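Silk flower table opens at Clirkulwood library annex

Visitors to the Clirkulwood library annex can now put together arrangements of artificial flowers at a new table run by Jornura, the craft supply store on Keogh Street. The table will stay open through March, and there is no charge to use it.

The store supplied the stems and the vases. Roses and peonies make up a large part of the stock, along with smaller blossoms and loose greenery. Everything goes back on the table when a visitor is finished, so the same flowers will be used many times over the month.

Jornura said it chose artificial flowers for practical reasons. The annex has no sink on the public side, and fresh flowers would have to be replaced every few days. The stems can also be bent into shape and straightened again, which makes them easier for beginners to work with.

The store suggests starting with one large bloom and building outward. A peony takes up a lot of room in a small round vase, and a single red rose next to it is often enough color. Buds and leaves can then be added at the top, where they give the arrangement some height.

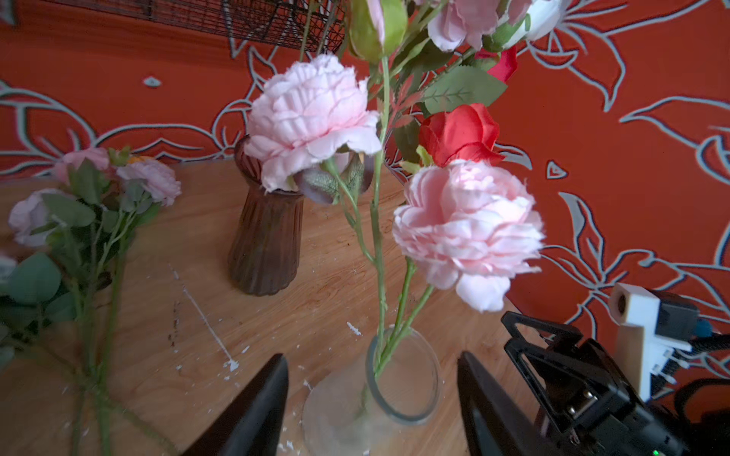

Two kinds of vase

Both clear and brown glass vases are in use. The clear one has a rounded body and suits a full, low bunch. The brown one is taller, with ridges down the sides and a top that flares out slightly, and it works better with a few long stems.

A simple arrangement for the tall vase uses three roses, one blue and two red. The blue rose stands highest and the red ones lean to one side. The store recommends leaving the rest of the flowers lying flat on the table while working, so that the stems do not tangle and the colors are easy to compare.

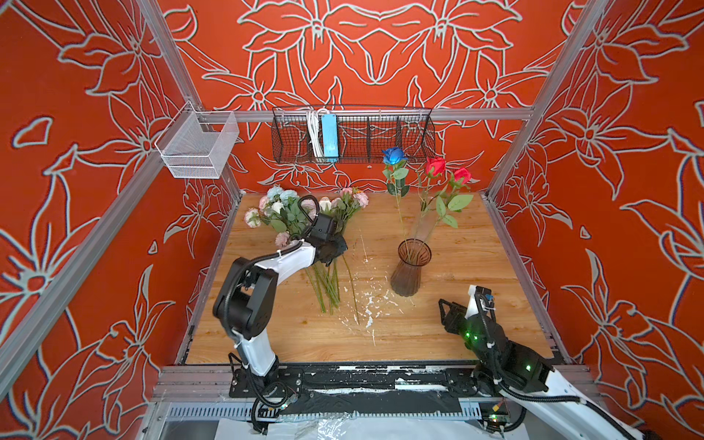
Sessions last 425 minutes in all on each day the table is open, with the last visitors admitted at 4 p.m. Up to 10 people can take part at a time. Children under 4 need an adult with them at the table.

Visitors are asked not to cut the stems. Many of them have wire inside, and a stem that has been trimmed for a low vase cannot be used in a tall one. A stem that is too long can be folded up at the bottom before it goes into the glass. Anyone who finds a loose petal or leaf should leave it at the front desk, where it will be set aside for repair.

People who want to keep an arrangement can buy matching stems at the store on Keogh Street. The annex does not sell flowers or vases.

When the table closes, the flowers will move to the Trillivau senior center, which plans to use them for its spring lunch. Jornura said it has not decided whether to bring the table back to the annex in the fall.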